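Grallik Hand Gripper Demo Visit – Book a Session

Item no. 549
Sold by the session, for groups of up to 13
Sessions run in our Pramham showroom or at your place

Hi, I'm Úna Ó Gríofa, and I run the demo visits for the Grallik hand-held gripper. If you're thinking of buying a pair, or you just want to try picking things up with one before you talk to your boss, this is the page you want!

What you get is an hour and a half with two grippers, a cloth on the floor and a big pile of small stuff. I bring toys mostly, and bits from around the house, and I've stopped apologizing for the state of the box they travel in. The gripper is worked by hand, so there's no robot arm to set up and no safety fence. You hold it, you squeeze, the two finger pads close, and off you go. Most people start with something big and easy, then get stubborn about the tiny pieces (I still lose a few under the sofa when we do it in someone's living room).

I split the session in two. First everybody gets a turn at plain picking and placing, out of the pile and into a tub. Then we sit down with the laptop and I show you how the recordings look in Fliler, our sorting software, and how you'd mark the good tries and throw out the bad ones. People who come for the hardware tend to ask more about this second part, so I've made it longer than it was last November.

The visit I did on 2022-08-04 was for the Nnaji workshop, and it's the reason we now bring the softer finger pads too. They had a lot of slick plastic to handle and kept asking for more grip. Both kinds are in the case now, and swapping them takes a small screwdriver and a bit of patience – I'll do it for you if you'd like to keep chatting.

What's included
Two hand grippers, left with you for the whole session
Hard and soft finger pads
Floor cloth, tub and a mixed box of objects
Fliler on my laptop, plus 20 sample recordings to take home

What you need
A clear patch of floor or a low table
One power outlet
Shoes you don't mind taking off

Price is $514 per session, travel inside Pramham included. Farther out, write to me first and I'll work out the mileage. If you order a pair of grippers afterward, we take the session price off the bill.

You're welcome to bring your own objects, and please do if you have an awkward one. Just keep out anything sharp or anything you'd cry over. 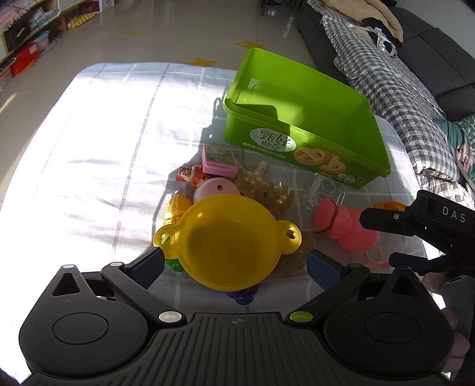
Can children join in at a demo visit?
Children from age eight up are welcome as long as an adult stays with them, and they count toward the group size.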